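3.2 Sorting the tenants' letters

The Jikdale letters came to us in 22 boxes, most of them packed by whoever last had the room. No list. The estate office at Goicoechea had kept them because the rent books were kept with them, and the rent books had to be kept by law. So what we have is what a clerk thought worth tying up with string, and any count we give below should be read with that in mind.

We read some 3,000 letters in all. Each was given a date where it had one, a sender, a street, and one main subject. Subjects were damp, repairs other than damp, arrears, neighbours, gardens, requests to move, and other. That makes 7. We did try a longer list at first, but two readers working on the same box could not agree often enough, mainly over what counts as a complaint and what is just telling the landlord something. "The gutter is down again" - is that a request? We put it under repairs and moved on.

Letters with no date were placed by the name of the rent collector where he was mentioned, otherwise left out of the yearly figures but kept in the totals. Postmarks helped less than we hoped. Very few envelopes.

Damp first. It is the largest group by a long way and it is not spread evenly over the year. January letters are short and cross. Letters from late spring are longer, more polite, and tend to mention walls that have been wet since the winter. Several tenants wrote twice, with the second letter quoting the first nearly word for word, which suggests they kept copies. Santoso (pers. comm.) found the same habit in the Brudeo papers and reads it as a sign that people expected to be ignored. We are less sure. Paper was cheap on the estate and a copy was a usefull thing to show a neighbour.

Arrears letters are different in tone. Fewer of them, and nearly all give a reason in the first line: illness, short time at the Drilter works, a funeral. The sum owed is usually left to the end or not given at all. Women wrote most of these, going by the names signed, though in many cases the tenancy was in the husband's name. The office always answered to the husband.
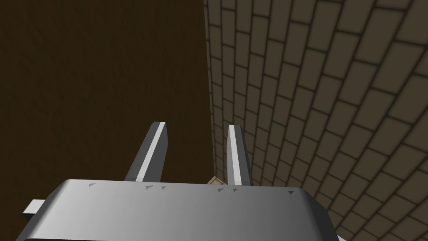
Figure 4. Rendered view: pale gripper with two parallel fingers.

Garden letters were a surprise to us. We had expected quarrels over fences and there are some, but the bulk are asking permission: to keep hens, to put up a shed, to take out a privet hedge. Hens were nearly always refused and nearly always kept anyway, judging by the later letters from next door. One run of letters from a single street goes on for the best part of three years over a shed, its height, the colour of its door and finally whether it was a shed. The office file on it is thicker than the file on the drains for the same street.

Requests to move are harder to place because many begin as something else. A letter opens with damp in the back bedroom, goes on to the child's chest, and only on the last page asks for a house on the upper road. We coded by what was asked for, so these sit under moves. If they were coded by opening subject instead, damp would grow and moves would shrink to almost nothing. Both readings are fair and we give both in the appendix.

A note on checking. Danang Santoso re-read 50 letters drawn from across the boxes without seeing our codes. Most of the disagreements were over neighbours and gardens, which overlap badly - a hen is both. Where he differed from us we talked it through and in all but a few cases kept our first code. The few we changed are marked in the list.

Replies from the office survive only as carbon copies and only for the later boxes. They are short. We do not treat them at any lenght here; section 4 takes them up, along with the rent collector's own notebook.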